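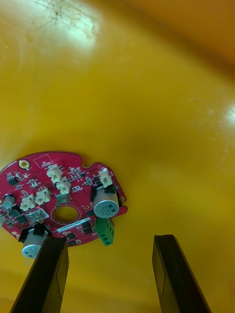 Wrist view, board in a bin, fingers open.

Re: [teleop-users] how many demos before you change the fixture?

Rhea Castillo wrote:

> We are recording a kitting task by remote control, wire leads
> and a connector part brought together with a board in a tray.
> Two operators, one on each arm. The policy trained on the first
> set does fine with the board and badly with the wires. Before I
> ask for another 1,000 episodes I would like to know if other
> people randomize the bins, the parts or both. Also, do you keep
> the episodes where the operator fumbles and recovers? Ours are
> split between two folders and I can't get a straight answer on
> which one to train on.

Rhea,

We went through the same thing at Satholm with a similar cell, so I will answer in the order you asked.

Randomize the parts first and leave the bins where they are. We moved the bins early on and it cost us most of March. The operators slowed down, the episodes got longer, and the policy still reached for the middle of the bin no matter how the wire was lying. What helped was having a second person drop the leads back in between episodes without looking at where they landed. Our operators had been setting them down neatly, all pointing the same way, and we didn't notice until we played 29 episodes back to back.

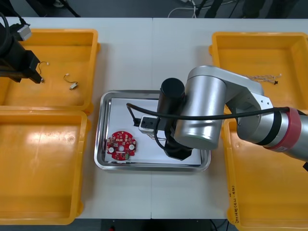
With two arms you also need a rule about who waits. We let the operators work it out by talking to each other, and the recordings came out full of pauses that depended on what somebody had said. The policy can't hear that. Now the left arm doesn't enter the tray until the right arm is back over its own bin, and both operators follow that even when it feels slow. Write the rule down and put it in the task sheet. Ours is on the Bustik page along with the episode naming.

On the wires: look at your wrist recordings at the size the network gets them, not at full size on a monitor. On our harness the twisted pair nearly vanished after resizing, and the plug was the only part that still read as something. We told the operators to grasp close to the plug every time. Before that each of them had a favorite spot, and the policy went somewhere in between.
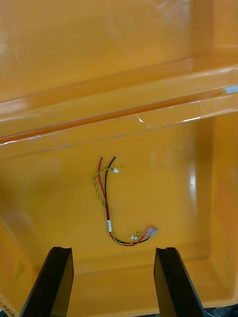
Harness on the bin floor, seen from the wrist. Plug end nearest the fingers.

Fumbles: keep them if the operator recovers and finishes, but mark them. We use one flag for "regrasp" and one for "dropped outside bin". The second kind we leave out of training. The first kind we keep, and when we took them out as a test the policy did worse - it would miss a lead and then just hang there with the gripper half closed. Out of 59 trials with the regrasp episodes left in, it got stuck in 2. I don't have a clean number for the other case because we stopped the run early.

Empty grasps are a separate problem. If the operator closes on nothing and the recording goes on as though the part was there, throw the whole episode away. Didenko's script catches most of these from the gripper width, but it misses thin wires, so somebody still has to watch.

One more thing, on glare. Shiny yellow bins throw the overhead light straight back at the wrist camera, and the bright patch slides around as the arm moves. Lock the exposure before you start and don't touch it between operators. We had it on auto for the whole first set, and I ended up redoing that set.

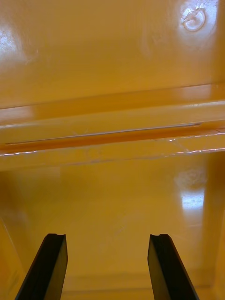
Bare bin floor from the wrist camera, with the light reflecting on the right.

As for the two folders, merge them and sort by flag. If you still have the Sitano export from before the split, start from that one, the timestamps in it are better. I can send the merge script but it expects our directory layout and you would have to edit the paths at the top.

What rate are you logging the leader arms at? If it differs from the camera rate I would sort that out before recording anything else.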